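Grumness household textile wash log
README for the data files

Grumness is a set of plain-text tables recording how ordinary household towels change over repeated domestic washing. It covers mass, dimensions, absorbency and pile condition. The tables were compiled at the Ullthorpe site and are maintained by Radosław Kwiatkowski. This file describes the layout, the measuring procedure and the known faults.

Contents

articles.csv - one row per towel, with article code, fibre content as stated on the label, nominal size and supplier batch
washes.csv - one row per wash, with programme, detergent dose, water hardness and spin speed
measures.csv - one row per towel per measuring session
notes.txt - free-text remarks keyed by article code
units.txt - units and rounding for every numeric column

All files are UTF-8 with comma separators and a header row. Decimal points are used throughout. Empty fields mean "not measured"; a zero is a real zero. Versions before the April release used -1 for missing values, and scripts written against those versions will need changing.

Scope

Articles come from two supplier batches, referred to as Mustico and Marchal. Mustico articles are ring-spun cotton terry. Marchal articles are a cotton and polyester blend with a lower pile. Bath mats, flannels and tea towels were left out, as were towels with printed or sheared faces.

Each article was taken through 100 wash cycles. Measuring sessions took place before the first wash and after every fifth wash up to cycle 50, then after every tenth. The denser sampling in the first half reflects where most of the shrinkage is expected to occur.

Measuring procedure

1. Conditioning. Articles are tumble dried on the low setting, then left on open racks for 15 hours in the measuring room. Temperature and relative humidity are logged at the end of that period (columns room_t and room_rh).

2. Mass. Each article is folded in quarters and weighed once on the bench balance. The balance is checked against the reference weight at the start of a session. Sessions with a failed check carry the flag BAL in the flags column.

3. Dimensions. Length and width are taken flat on the table, without tension, at 3 positions each. The file holds the individual readings (len_a, len_b, len_c and so on). Means are not supplied.

4. Hanging length. The article is held up by its top edge and left to drop under its own weight. The reading is taken down the centre line, avoiding the hem corners, which tend to curl after repeated washing. 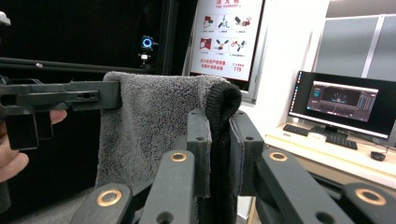 5. Absorbency. A fixed volume of water is released on to the pile from a burette and the time to full uptake is recorded in seconds. Readings above 60 seconds are entered as 60 with the flag CAP. Two drops are made per article, one near each end.

6. Pile condition. Graded by eye from 1 (flat or matted) to 8 (as new) against the reference swatches. Grading is done under the same lamp each time. The grader's initials are in the column grader.

Derived values

No derived values are stored. Shrinkage should be calculated from the pre-wash reading of the same article, never from the nominal size in articles.csv, as the two can differ noticeably in the Marchal batch.

Known faults

- Water hardness was read from the supply report for the first part of the series and from test strips afterwards. The column hard_src gives the source. The two are not interchangeable.
- The burette was replaced during the Marchal series. Uptake times before and after the change show a small step. No correction has been applied.
- Pile grades were assigned by two people. Agreement was good at the top of the scale and poor in the middle. Treat grades 4 and 5 as one class if in doubt.
- Article U-15 lost its sewn-in label and was identified by hem stitching. Its later rows carry the flag ID.
- Hanging length was added after the series had started. Early sessions are empty for this column.

Suitable uses

The tables were built for comparing care instructions and for teaching basic repeated-measures analysis. They are not suited to ranking suppliers: one batch from each was bought, and batch and supplier cannot be separated. They also say nothing about line drying, fabric softener or commercial laundry temperatures.

Changes

Corrections go to Radosław Kwiatkowski at the Ullthorpe site. Please quote the article code, the wash number and the column name. Corrected rows are replaced in place and listed at the foot of notes.txt - the old value is kept there alongside the new one.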